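白桌子的一生

桌子原本是浅色木头的，这一点在 Casodside 的工作间里属于老会员才知道的掌故。新来的人进门，看见一片白，以为桌子就长这样，把杯子往上一放，杯底留下一个圈。从此他也算会员了。

我在这里租了两年位子，修过台灯，粘过一只摔断耳朵的糖罐，给外甥做过一座吊桥模型，桥至今没人敢压。修东西和做东西的过程大同小异，写出来也没什么意思。我更愿意写的是底下那块板。几乎每张桌子上都铺着一大块白色泡沫板，裁得比桌面小一点，边上露出一圈木头，像衬衫领子。铺板的理由贴在墙上：保护桌面。至于桌面保护下来给谁用，墙上没写。

这种事情并不只发生在工作间。我父母家的餐桌上铺桌布，桌布上铺透明软垫，软垫上再放隔热垫，一盘番茄炒蛋要经过三层文明才能落到桌子上。搬家那年掀开一看，木头崭新，大家都很高兴，然后把它连桌布一起送给了亲戚，亲戚又铺上了自己的桌布。那张桌子一辈子没见过一粒米。

白板比桌布诚实一些，至少它肯脏。刚拆封的板子白得让人手足无措，谁都不好意思先动手。我见过有人端着热熔胶枪在新板前站了好一会儿，最后去隔壁找了块旧纸板垫上，等于给保护桌子的东西又加了一层保护。照这个思路走下去，总有一天我们会在天花板上干活。

第一道印子往往来得不体面。一般人以为是刀，其实常常是袖口，是抽屉里沾了灰的钳子，是某样东西被拖过去时底下夹着的一粒金属屑。有了第一道，后面就容易了。灰的是铅笔和橡胶，褐色的来源比较复杂，胶、茶、锈都有可能，问谁都说来的时候就有了。擦痕大多集中在人坐的那一侧，远端相对干净，像一个城市的新区。

板子用久了，会有自己的地理。左边总比右边脏，我猜是因为右手拿工具，左手拿什么都往那边推。中间偏后一点通常立着或躺着正在对付的东西，它周围有一小块地方谁也不去占，算是默认的非军事区。再往后是杂物带：夹子、碗、线头、一团不知该扔还是该留的纸。有人管这叫乱，我觉得这叫沉积。考古的人要是看见了，应该会很想拿小刷子。

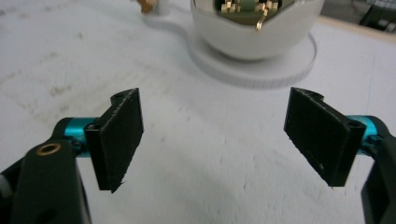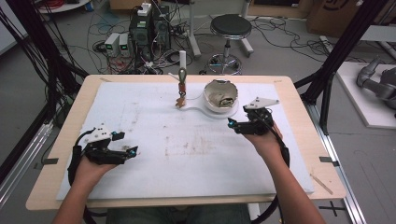 说到碗，工作间里的碗从来不盛饭。它们是从各家厨房退役下来的，缺口的、配不成套的、花色过时的，到了这里忽然有了前途。螺丝归碗，垫片归碗，剪下来的线皮归碗，拆下来的小件先放碗里，防止滚到地上去。我在家里对一只碗从来没有这么郑重过。有一回我把自己的午饭带来，四处找不到一只空碗，最后就着饭盒盖子吃了，旁边四五只碗装着各种规格的螺母，吃得比我好。

夹子的处境类似。夹子是拿来夹东西的，但实际用起来，它大半的时间在替人记事。夹着一截线，意思是线还没接；夹着一张纸条，意思是纸条还没看；什么也不夹，立在那儿，意思是有人去接电话了。收拾桌子最忌讳的就是动夹子。动了，没有人会说你，可是接下来那个下午，整间屋子的空气都变得很有礼貌。

板子从哪里来，也值得交代两句。附近卖这种板的是 Badham 的一家店，叫 Limar，门面窄，进深很长，越往里越像仓库。店里按张卖，也按捆卖，按捆便宜一点，便宜的那点钱恰好够雇辆车把它运回去。老板对板子的态度十分坦率，说这东西买来就是要扔的，问我要不要顺便看看桌子。我说桌子有了。他说有桌子还买什么板子。我想了一路，没有想出怎么回他。

店里墙上有一块手写的牌子，记着去年一月卖出的张数：464。我问为什么单记一月，他说一月大家都下决心要把桌子收拾干净，收拾的办法是买一张新的铺上去。二月的数字他没写，说写了影响士气。

我们那张桌子的上一块板，撑了314天。这个数字我之所以知道，是因为铺的时候有人在角上用铅笔写了日期，换的时候又有人闲得去算了。算的人就是我。314天里，它挨过烙铁、美工刀、打翻的墨水，还有一次被人当成了画图纸，上面至今留着半个书架的三视图，侧视图那面画错了。换下来的时候，原本平整的板子中间微微凹下去，手按着有点软，像走久了的楼梯。

换板那天是12月6日，星期二，外面下着要下不下的雨。旧板揭起来，底下的木头露出来，颜色比我记得的要浅。屋里几个人都停下手里的活来看。有人说，挺好看的，要不就别铺了。大家点头，都觉得有道理。随后是一阵沉默，每个人大概都在心里想了想自己下周打算在上面干的事。新板子五分钟后就铺好了。

我后来专门去请教过做桌子的人。Żak 是一家木器作坊，在 Casodside 往河边去的那条路上，门口堆着锯末，下雨天闻起来像浸湿的铅笔盒。作坊里自己用的工作台什么也不铺。台面上有锯口，有油，有一个圆形的焦印，有一处深得能放住一支铅笔，确实也一直放着一支铅笔。我问他们不心疼吗。对方说台面厚，过几年刨掉一层就是了。又说，来买桌子的客人最爱问的是怕不怕烫、怕不怕划，问完就买块垫子回去。

我问，那他们一般推荐什么垫子。对方说推荐不买，但是没人听，所以后来店里也卖垫子了，在收款台左边，有两种颜色。

我买了灰色的。

关于白色，我一直有个疑问。既然明知要脏，何不铺一块深色的？工作间试过，有段时间靠窗那张桌子铺的是黑色橡胶垫，看起来很专业，像给手表动手术的地方。结果掉一颗黑螺丝，人就要趴下去，脸贴着垫子，一寸一寸地找。掉一根黑线也是。垫子本身倒是显得干净，干净得可疑，擦的时候抹布却一次比一次黑。两个月后它被卷起来竖在门后面，现在用来挡风，成绩比当桌垫的时候好。

白的好处就在这里：东西掉上去看得见，人干过什么也看得见。坏处完全一样。一块用了半年的白板等于一份公开的出勤记录，谁常来，谁爱用记号笔，谁切东西不垫，谁喝茶，都在上头。管理上来说这非常方便，幸好没有人管理。

也有人试图清洁它。清洁白色泡沫板是一项让人谦卑的活动。橡皮能擦掉铅笔，同时把旁边的灰抹匀；酒精能擦掉记号笔，剩下一片淡淡的蓝，比原来大三倍；湿海绵什么也擦不掉，只会让原先不明显的划痕喝饱了水，一条一条显出来。我见过最有效的做法是把板子翻个面。反面通常同样白，于是一块板子有两次做新板的机会，这在人生里是很少见的。可惜第二次铺上去的时候，正面那些坑会让它在桌上轻轻晃，写字时笔尖一沉一浮，仿佛在船上。

换下来的旧板去了哪里，我也打听了。大的裁小，小的再裁小。有一块做了抽屉的隔板，有一块垫在咖啡机底下，有一块被我拿回家，用来给吊桥当河。河面上原本就有些褐色的印子，外甥看了说水很脏，我说这是写实。他拿笔在上面画了几条鱼，其中一条的眼睛是一个烫出来的小坑，位置合适得很，省了他一笔。

至于那块写着铅笔日期的角，我裁下来留着了，夹在一本不怎么翻的工具书里。新板的角上也写了日期，是我写的，写得很轻，用的是最硬的铅笔，写的时候底下还垫了一张纸。

上星期再去，新板左边已经有了一道灰印，斜的，有一指长。问了一圈，都说来的时候就有了。我坐下来，把杯子放在那道印子上，大小正好盖住一半。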